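## 4. What a success rate leaves out

Most papers on household manipulation report one number per task. A robot picks up the cup, or it doesn't, and the share of tries that end well goes in a table. We think this number is the main reason people outside the field believe that machines are closer to doing chores than they are. This section goes through our own numbers with that in mind.

We ran 1318 attempts across 26 tasks. The tasks came from a list that Gallegos and Olmedo drew up in July after visiting two kitchens and the packing room at Losus, a small bottler. Each task was one that a new hire or a teenager would be expected to do without training: clear a cup, move a bottle, press a switch, fold a cloth over a rail. We left out anything involving heat or blades.

Of the 1318 attempts, 556 met the rule we had set beforehand, that the task be finished with no person touching the robot or the object. Under the looser rule used in the Timava benchmark, which lets an operator put the object back after a failed grasp, the figure would have looked a good deal better. We do not report it. A person who has to stand next to the machine and put things back has not been relieved of a chore.

### 4.1 Setup time

The time needed to prepare an attempt is rarely published. We logged it. For the bottle tasks, Halász and Beltrán cleared the table, placed the object inside a marked-off region of the workspace, checked both grippers and confirmed the object pose before starting. In many runs this took longer than the motion that followed. A human doing the same job at Losus has no setup step that we could find worth timing.

We do not claim that setup time can't be brought down. Some of it is caution on our part, and a team with spare parts on the shelf could afford to be less careful. Even so, any estimate of labor saved should subtract it, and we know of few that do.

### 4.2 Clutter and near neighbors

Kitchen counters are crowded. Our table was not, and the results should be read that way. When a second object stood close to the target, the planner tended to choose a longer approach or give up, and when it did neither it sometimes pushed the second object along. Bermúdez, who scored the recordings without knowing which controller was in use, marked these as failures whenever the neighbor moved from its starting place. Two reviewers of an earlier draft thought this too strict. We kept the rule. A worker who knocks over the salt each time he reaches for the oil would hear about it. 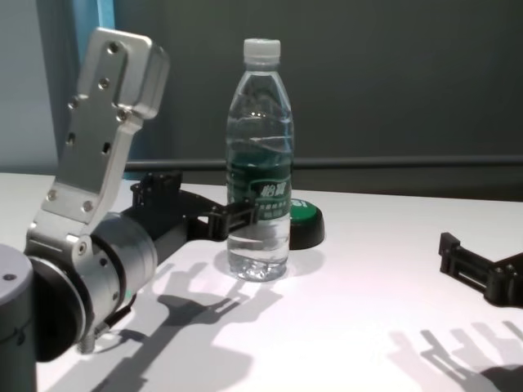 **Figure 4.** Bottle task with a near neighbor. Black grippers on both sides of the workspace.

Grasping a drink bottle is often treated as solved, and for an upright bottle standing alone we would mostly agree. The layout in Figure 4 is a small step up from that. The round green-and-black button sits just behind the bottle and is partly hidden by it, while the left gripper has its finger tips right beside the bottle at mid-height. Clear plastic and water also throw bright highlights, the kind of surface that our depth estimates handled poorly. A person would take hold of such a bottle without a thought for either problem.

Adding a second arm helped less than we expected. It widened the area that could be reached, but it also gave the planner one more thing to avoid, and the arms spent part of many runs waiting for each other. The Trujillo controller dealt with this by locking one arm while the other moved. That was safe and slow. The Purnard controller let both move at once and was stopped by hand more often.

### 4.3 How long a run should be

Short test sessions flatter a robot. An arm that works through a morning has not shown that it can work through a month, and a bottler does not buy a morning. We had planned a run of 1000 cycles on one bottle task with no one in the room. We put it off after the shorter sessions showed that someone had to step in too often for the longer one to mean much. We list it here as work not done, and would ask other groups to state the longest unattended run they have completed, even if it is short.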